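An afternoon at the Takport shared workshop

Takport is forty minutes from us by the slow train, and the shared workshop is a short walk from the station, behind a tyre fitter. It opens to visitors on one afternoon in September. I went because our own group at Ukport has been trying to get a robot arm going since the spring, and Takport is further on with theirs.

The door opened at 2. Entry was free, with a tin for the heating fund. A sheet on the wall said the workshop has 64 members, and I would guess a third of them had come in. The ground floor is wood and metal: two lathes, a bandsaw, a pillar drill that was under a cover, and a long bench for hand tools. The rule is that you need an induction for anything with a motor. Visitors could look but not use.

Electronics and robots are upstairs in what used to be a paint store. The room still smells faintly of thinners. It is warmer than downstairs and much quieter, and most people who went up stayed there.

The build is called Jenadier. I asked what the name meant and got two different answers. It is an arm with a gripper on the end, and the aim is modest: to take shopping out of a basket and put it on a table, then put it back again. The members picked food over blocks or tins because food is uneven. They said a gripper that works on a block tells you very little about how it will do with something that has a skin and a bend in it.

The first version had two straight jaws, cut from sheet. It is kept in a crate and you can ask to see it. It held hard things well enough, but it dented tomatoes and let go of anything tapered. The present gripper has jointed fingers, so each one can fold round what it is holding. The fingers are flat links bolted together, and the bolts can be got at without taking the whole hand off. I was glad to see that. On ours at Ukport you have to remove the wrist to tighten one joint, and joints need tightening often.

There was a long talk about bolts, in fact. They began with plain nuts, which worked loose within an hour of running. They now use locking nuts and check them at the start of each session. Somebody keeps a notebook with a line for each joint. The rows of small holes in the links are for moving cable ties and stops about, and most of them are not in use at any one time.

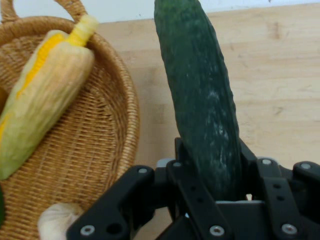

Long vegetables are awkward for a different reason from round ones. If the fingers close near one end, the rest acts as a lever, and a small slip at the grip turns into a large swing at the tip. The members have been working on where to take hold and how far to close before lifting. They log every attempt, good or bad. The sheet for last month had 91 attempts on it, with 50 marked as clean, meaning picked up, moved and set down with no help. I thought that was honest of them, as it was pinned up where everyone could read it.

The camera sits down by the hand so that it sees what the fingers see. The drawback is that the fingers themselves fill a good part of the view, and the software has to be taught to ignore them. They spent most of the summer on this. Garlic gave trouble too, as the papery skin comes away and the bulb goes with gravity. Corn in its husk was said to be easier than expected.

The software runs on an old desktop under the table. The motor boards came in a job lot and do not all match, and two have been replaced already. I asked about cost, but the parts have come in over such a long time that there was no total to give. The arm's base came out of a skip.

There was a smaller stand by the window for Dvorak, a pen plotter two of the newer members are making from printer parts. It was drawing a street map of the town. The lines were a bit shaky on the curves – a loose belt, they thought – but it kept going all the time I was there and they were handing out the finished sheets. I have one on the fridge.

Tea was downstairs at four, with flapjack. I came away with a drawing of the finger joint and the part number for the locking nuts. Our group will try three fingers first and leave the camera until the hand holds properly. Takport have said we can bring our arm over in the winter and use their bench. The stairs are steep, so we will need to take it apart for the journey.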